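Sports Event Management, Unit 4 handout: Rivalry games and the home crowd
Instructor: Garnet Vachon

Okay, so last time we got as far as ticket tiers, and I promised we'd talk about what happens when the other team's fans want in too. Keep the Pirbridge and Skotville series in your head for this one, I'll be coming back to it all unit (sorry, I grew up with it!).

The visitor allotment
Pirbridge's stadium holds 700 for women's soccer. For a normal match they set aside 50 seats for visitors. For Skotville they go up to 65, and those 15 extra seats cause more phone calls than the rest of the season put together. Why? Mostly it's where they are: right beside the student section. Look at the seating chart in your packet and tell me where you'd put them. 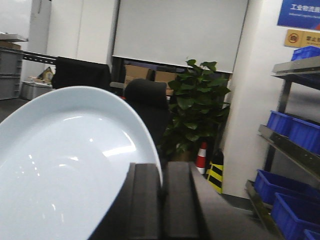

Pale-blue oval plate, tilted in the gripper.

Gates and timing
I like visitors coming in through their own gate, and I like it open early. Anathi Ngubane, who ran match days at Skotville before she came to teach here, disagrees with me on the early part. She'd open every gate at once and put more staff on the walkways. Read her two pages in the packet and then argue with one of us, I really don't mind which!
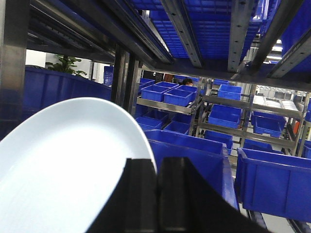
Oval plate held near its rim, with blue bins on the rack overhead.

The trophy thing
Please plan the handover before kickoff. Who carries the Makris Cup, which side of the field, what if it's a draw? (A draw means the holder keeps it, and yes, people will boo.)

For next class: one page on the allotment question, plus a rough gate plan. Pencil is fine.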